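Re: [brullari-fellowship] Psalms group after the retreat

On Jun 29, 2026, the list wrote:
> Are we still reading one psalm a week through November?
> Or did we switch to Ruth?

Still psalms! We only got through 9 before the retreat, so there's plenty left – and I've grown so fond of the slow pace (last week's silence after the reading was lovely). Ruth can wait.

Medley hall is ours again, 30 chairs, and the hymnals are in the back closet.
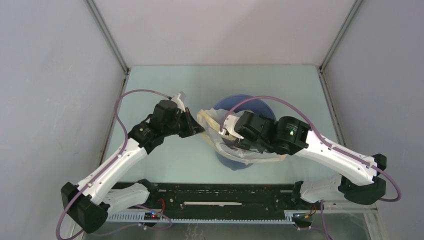 Bring your own Bible if you like big print, mine is tiny!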